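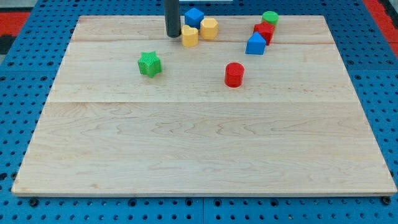
Stop sanding the life out of old tables

By Kiri Lockyer
September 24, 2025

My town library replaced its reading tables last year. The old ones were oak, bought when the Letley branch opened, and they had pen marks, cup rings and one corner where somebody had carved a set of initials. The new ones have a white surface that wipes clean. They already look bad. A scratch on the oak was one more scratch. A scratch on the white top is the only thing you see when you sit down.

I think we have the wrong idea about wear. We treat it as a fault in the object, and we spend a lot of money either hiding it or buying things that promise never to show it. For furniture that gets daily use, I would rather have wear that is allowed for from the start.

The library got 14 tables for the price, and the old ones went to a dealer. I asked Bakari Simiyu, who ran the branch at the time, whether anyone had looked into repairing them. He told me they had a quote for refinishing and it came in at $200 a table. The new tables cost more than that each. The difference was that new tables came out of the equipment budget and refinishing would have come out of maintenance, and maintenance was already spent by November.

That is a bookkeeping problem, and it is a common one. Schools have it, churches have it, and so do a good many households. Money for a new thing can be found. Money to look after the thing you have is harder to ask for, and the request sounds like an admission that something went wrong.

Refinishing is not always the answer either. People who do save an old table often sand it back until it looks like it left the shop that morning. I did this myself to my grandmother's kitchen table when I was in my 20s, over one long weekend with a rented sander. It came up very clean. My aunt walked in, looked at it, and asked where the old one was. There had been a burn near one end from a pan my grandfather put down during an argument, and I had taken it off along with everything else.

Yetunde Tamuno taught me what I should have done. She repaired furniture for 36 years and her rule was to fix what keeps the thing from working and leave the rest. Glue the loose joint. Fill the split if it catches a sleeve. Clean the top, wax it, and put it back in the room. Most of her jobs took an afternoon, and she lost customers over it, people who wanted to see more change for their money.

There are fair objections. A stained surface in a clinic or a restaurant kitchen is a different matter, and I don't want anyone rolling dough on sentimental value. Some old furniture was badly made and is not worth the glue. And a person renting a small apartment, with a move coming every year or two, has good reason to buy something light and cheap.

But a public library is none of those. It had solid tables that needed a few days' work. Letley's next equipment request is for chairs. The current ones are beech, and a few of them wobble.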